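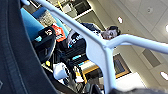
Dark gray padding and the pale tubular frame

Reviews > Furniture > Seating > Statberg recliner

Reviews Guides Repairs Readers' letters About

Statberg recliner: a long-term review

I have wanted to write this one up for ages, and I kept putting it off in favor of sitting in the chair. That should tell you most of what you need to know about the Statberg, but I'll try to be useful anyway.

First the basics. It's a padded recliner on a metal frame, sold by Kemau, and I bought mine from their floor stock in Stikthorpe at $100 off the list price. I'd gone in to look at lamps. I sat down in the Statberg to rest my feet, leaned back, and stayed there long enough that the sales clerk came over to ask if I needed anything (I did, I needed the chair).

The padding is firm. If you like to sink into a seat and have to be pulled out of it, go try the Hosoda, which is the softer of the pair and a lovely thing for watching movies. I read and I do paperwork, and for that I want something that holds me up. The Statberg does it beautifully! The seat is the right depth for someone on the short side, and the back comes up high enough that you can rest your head without stuffing a pillow behind it. My one gripe with the cushioning is that it took most of January to break in. For the first couple of weeks it felt like a bus seat, and I did wonder if I'd made a mistake. Stick with it.

Reclining is where it really shines. You push back with your shoulders and it follows you, smoothly, and stops wherever you stop. No lever to hunt for, no clunk. I had a cheap recliner before this that went from upright to flat like a trapdoor, so maybe my standards were low, but friends who own much fancier furniture have come over, tried it and gone quiet for a minute.

Then there's the part of a chair that most reviews skip, the hardware. I'm the sort of person who turns things upside down in the store, so of course I went looking at how this one is put together.

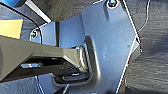 Kemau's leaflet says the mechanism is good for 2,000 full reclines before it needs any attention, and I'm sure I passed that some time ago. I do mine more often than they ask - a wipe with a dry cloth, then a very small drop of light oil on whatever moves. Go easy on it. Too much and it collects fluff, and then you have a worse problem than a squeak. I've had exactly one squeak, and tightening a bolt by a quarter turn cured it. You will want a decent wrench of your own, as the one in the box is soft metal and rounded off the first time I leaned on it.

Assembly, if you buy it boxed, takes an evening. My floor model came put together, but I helped my sister with hers and the two of us got through it without an argument. The instructions are all drawings. They're good drawings, though step two shows the back upside down, so trust the parts and not the paper on that one. Leave every bolt loose until the whole frame is standing, then go around and tighten. We didn't do this the first time and the last bolt wouldn't line up for love or money. 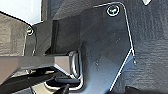

Cleaning is easy if you don't let it get ahead of you. The fabric takes a damp cloth and a little dish soap, and spills come out as long as you catch them the same day. Plastic is another matter, and you treat the two finishes differently. A smooth dark cover plate like this one shows every pale speck of dust, so I run a dry microfiber cloth over it and then go carefully around the rims of the screw heads. The grainy gray trim wants a soft brush instead - I use an old toothbrush - since a cloth just slides over the texture and leaves the dirt sitting in it.

What would I change? The feet, for a start. They mark a wood floor, so put felt under them the day you bring it home. I'd also love an armrest wide enough for a mug, and a tan or green fabric to choose from. It's also heavier than it looks, and moving it up a flight of stairs is a job for more than one person.

Would I buy it again? In a heartbeat. I'd pay full price too, though please don't tell Kemau that. If you're anywhere near Stikthorpe, take a book along and ask to sit in one for a proper stretch of time, with your shoes off if they'll let you. Try the Hosoda right after it so you know which kind of sitter you are.

Contact | Page updated August 2026 | Copyright, all rights reserved | Back to top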